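Folding white socks: rolled, flat or balled?
Posted by Nunder, September

Okay, I have finally gotten serious about white socks and I'm so happy I have to tell somebody! For years mine went into the drawer in a heap and I wore whatever came out on top. Then I read Kristof Van Rooij's old post on here about flat folding (it's pinned, go read it) and spent 30 minutes with the clean laundry and a clear table. I love it. You lay the pair one on the other, heel to heel, fold the toes up to just under the ribbing, then fold once more so it stands by itself in the drawer.

What does everyone else do? I know there are ballers among us.

Hinilby, 8:40 pm
Baller here, and proud of it. Toes together, roll toward the cuff, flip one cuff over the lot. It takes no time and the pair never comes apart in a suitcase. I tried flat folding for a month and half of mine had opened up by the time I pulled the drawer out twice.

Nunder, 8:52 pm
But the cuff, though! You're stretching one cuff every single wash. Mine used to go slack on one sock of the pair and stay fine on the other, which drove me up the wall.

Bovberg, 9:15 pm
I'm with Nunder on this one. White sock evening at our place too:

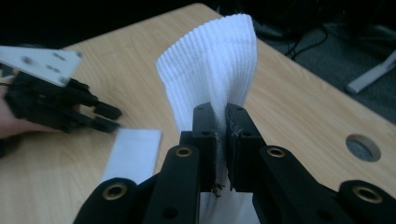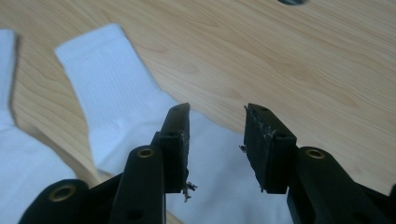
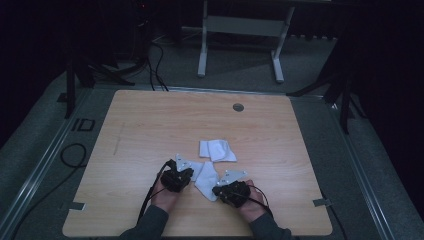
My rule is that matching comes first and folding comes second, and I will not budge on it. All the white ones look alike until you get them side by side on a table, and then you start noticing that one has gone a bit gray or the ribs are finer. The ribbing is what I go by, so I like to get the cuff up where I can look at it, the way it's standing in the first picture, with those fine lines running straight up. If the ribs match, the pair matches. After that I smooth each leg from the cuff down to the toe with the side of my hand and it folds like a dream. Pale wood is lovely to do this on, by the way. I used to do it all on the bedspread and everything slid into the dip in the middle.

Hinilby, 9:31 pm
You compare the RIBS? I buy one kind in one size and grab any 2. Done.

Bovberg, 9:36 pm
Ha, and are they all the same age? Put one from last year next to a new one and tell me they're a pair!

Van Dijk, 10:04 pm
Chiming in for the third way: rolled without the flip. Start at the toe, roll it snug, stand it in a shoebox with the others so they hold each other up. No stretched cuff and nothing falls open. It does need a full box, so if you only own 3 pairs, forget it.

Nunder, 10:10 pm
Ooh, a shoebox. I have one of those. Trying it tomorrow with the short ones, which never fold right for me anyway.

Hinilby, 10:22 pm
Fine, I'll give the shoebox a week. Still balling them for trips.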